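Veseck Wardrobe

Patterns, cutting notes and build sheets for steampunk costumes and props, free to use and free to change

Version 4

What is in here

Veseck is a made-up airship port in a made-up 1896, and this is what its people wear. The whole thing began as a shared folder for a handful of us who go to the Drurdale steampunk weekend every year and kept asking each other for the same waistcoat pattern. Now it has more than 300 pattern pieces in it, and I am still a bit giddy every time I open the folder and see how much lovely stuff has piled up!

You will find coats, waistcoats, bustles, spats, corset covers, hats, gauntlets, goggles, belts, pouches and a frankly ridiculous number of things to strap to your forearm. Some of it is careful Victorian tailoring with a few brass bits added. Some of it is cardboard and paint and looks wonderful from across a field. Both are welcome and neither is better.

Folders

garments
Everything that is cut from cloth. Each garment has its own folder with the pattern as a PDF, the same pattern as an SVG for anyone who wants to fiddle with it, and a plain text file called notes. Read the notes before you cut. Several coats run long in the sleeve and the notes say by how much.

headwear
Toppers, bowlers, flying caps, bonnets and the tricky little tilted hats that sit on a comb. The toppers are drafted in buckram and also in craft foam. The foam ones weigh next to nothing and are a joy on a hot day.

props
Build sheets for goggles, gauges, wings, parasols and so on. There are no printed circuit designs in this release, only places to tuck a battery box.

colour
Swatch lists for the 4 crews (see below), with dye recipes for cotton and wool.

lore
Short pieces about Veseck itself, in case you like to know who you are when you put the coat on. You can ignore this folder completely and the trousers will still fit.

The crews

Each garment is tagged with a crew. It is only a way of helping a group look as though they belong together, so please mix them however you like.

Harbour: the people who keep the port running. Heavy canvas, rust, tar brown, a lot of rope.
Ballia: passengers and traders from the hot country to the south of Veseck. Loose linen, saffron and plum, long scarves, tinted lenses.
Fraser: the grand old airship line. Navy wool, double rows of buttons, very shiny boots. If you have ever wanted epaulettes, this is your crew.
Lamplight: shopkeepers, music hall turns, fortune tellers. Velvet, stripes, feathers and anything that catches the light.

Sizes

All garments from version 3 onwards come in 18 sizes, marked by chest and hip measurement in centimetres and not by dress size or by men's and women's. Older pieces come in whatever size the maker was, and the file name says so. If you grade one of the older ones up or down, please send it back to us, as that is the job we most need help with and every one makes the set better.

There is a seam allowance of 1.5 cm on everything in garments. Headwear has none. Yes, we know. Changing it now would upset everyone who has already made a hat.

File names

crew, then item, then version, then size if there is only one. So:

fraser_greatcoat_v4
harbour_apron_v2
lamplight_tilthat_v3
ballia_duster_v1_chest96

Lower case all the way through, no spaces. The index file, index.csv, lists every item with these columns:

item: the file name without its ending
crew: one of the four, or "any"
level: easy, middling or brave
cloth: how much you need at 150 cm wide
closure: buttons, hooks, laces, zip, or none
tested: yes if a second person has made it up and worn it for a full day
notes: anything that didn't fit elsewhere

The "tested" column is the one to look at first. A pattern can look perfect on paper and still be a misery to sit down in. Bustles in particular! If it says yes, then it has been through a proper day out, with the queue for tea and the bus home included.

Printing

The PDFs come in two layouts. The home one is A4 with trim marks and a small test square on the first page. Measure the square. It should be 5 cm on each side, and if it isn't, look for "fit to page" in your printer settings and turn it off. The other layout is A0 for copy shops.

Sticking the A4 sheets together takes an evening for a greatcoat. Put some music on, clear the floor, and work row by row. I quite enjoy it these days.

Materials we like

Old curtains are the best cloth in the world for this. They are heavy, they hang well, they come lined, and charity shops nearly give them away. The Fraser greatcoat was drafted on a pair of navy ones and it still swings beautifully.

For brass, try gold wax rubbed over black acrylic paint with a fingertip. Go lightly, and only on the raised edges. Two thin coats of varnish on top will stop it coming off on your gloves.

For leather straps, worn-out belts. Save the buckles even if the belt is past it.

Please don't use real lenses from old spectacles in goggles you plan to walk about in. The build sheets all use flat clear plastic, tinted with glass paint if you want some colour.

Known problems

The ballia_duster collar does not lie flat in any cloth heavier than linen. A new draft is on the way.
harbour_trousers_v2 has the left and right pocket bags swapped on sheet seven. Flip them.
The SVG of lamplight_bodice opens blank in some older programs. The PDF is fine.
Children's sizes are thin on the ground. We would love more of them, and the small aviator's coat is so sweet that I'd make it again tomorrow if I had anyone to fit it.
Dye recipes were worked out in hard water. If yours is soft, do a test scrap, as the plum comes out a good deal redder.

What this set is not good for

It is no guide to what people wore in the real 1896. Plenty of the shapes come from period cutting, but we have moved seams, added pockets everywhere and used zips without shame. If you are dressing for a museum or a strict re-enactment group, you will want a proper historical source.

It also leans heavily towards cold-weather clothes. Most of us learned to sew for fields in the north in the rain, and it shows. The Ballia crew was added to put that right and there is a lot of room left in it.

Using it

Make anything you like, for yourself or for somebody else. You can sell what you sew. You can change the patterns and share your changes, so long as you say they started out as Veseck Wardrobe and let other people do the same. Please don't sell the pattern files themselves. The full wording is in the licence file.

Sending things in

New patterns, better notes, corrections, photos of finished outfits: all of it, please. A drawing on squared paper is enough to start with and one of us will trace it. Add the item to index.csv with "tested" set to no, and somebody will pick it up and have a go.

We do one big release a year, in March, so there is time to sew before the summer fairs. Small fixes go in whenever they arrive.

Next on the list

A proper cape with arm slits. More Ballia summer things. A Lamplight waistcoat in the larger sizes. Spats that stay down at the heel, which we have been chasing since version 1 and have very nearly got.

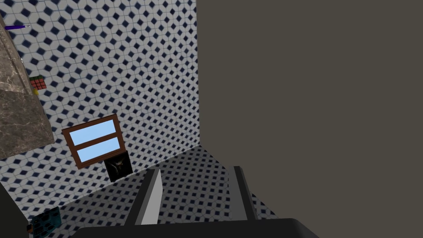

The heel strap on the current spats is elastic and sits just in front of the boot heel, and the next draft swaps it for a narrow leather one with a buckle on the outer side. If you have a pair of old boots and a free evening, do try it and tell us how it goes.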